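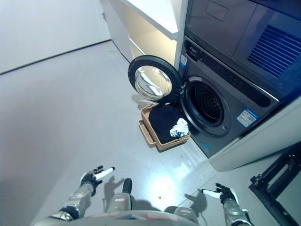
The washer door stands open and the basket is full. Each attempt at the load is recorded from the robot's own viewpoint.

The first thing Garnet MacDonald does on a Monday morning is put dark clothes back in a basket. They are the same dark clothes as last week. She bunches them, drops a white cloth on top and walks out of view. Then Conall Geraghty puts on his headset and the robot starts on the laundry.

The two of them work for Semitz, which is building a set of household examples for a learning system called Grorine. The system gets no written rules about washing machines. It gets recordings of a person steering the robot through the job, with the position of every joint saved alongside the video. By the end of last week the laundry task had 346 recordings that passed review. The target is 2000.

"People think the hard part is the clothes," Geraghty says. "For me it's the door. The opening is low, and you have to get the arm in past the rim without bumping the glass."

A recording starts when the operator says so and stops when the cloth is in the drum and the hand is clear. If the cloth falls on the floor, he picks it up and carries on. Those takes are kept, with a note. Lise Morin, who runs the review desk, asked for them after an early version of the system dropped a towel and went on to load nothing at all, over and over.

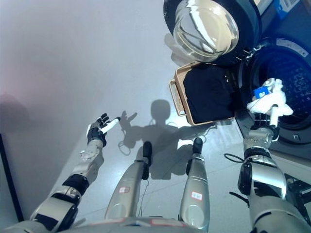 The right hand brings a white cloth to the mouth of the drum while the left stays open to the side.

Morin watches every take at double speed. She throws out the ones where the video and the joint data drift apart, and the ones where the operator pauses too long to think. Of the last 130 takes she looked at, 80 went through. Geraghty thinks she is too strict about pauses. She has not changed the rule.

Between takes, small things get moved. The basket goes a little to the left, or gets turned. The white cloth is put at the other end of the pile. MacDonald keeps a sheet of what has been tried, and most of her day goes into that sheet.

Operators work 40 minutes and then swap. Oldřich Polák, who takes the afternoon shift, reaches more slowly than Geraghty and likes to come at the drum from the side. The system is trained on both styles, and Morin says it is too early to tell which one it will copy.

Laundry recording runs into November. After that the team goes on to unloading, which means taking the same clothes out again.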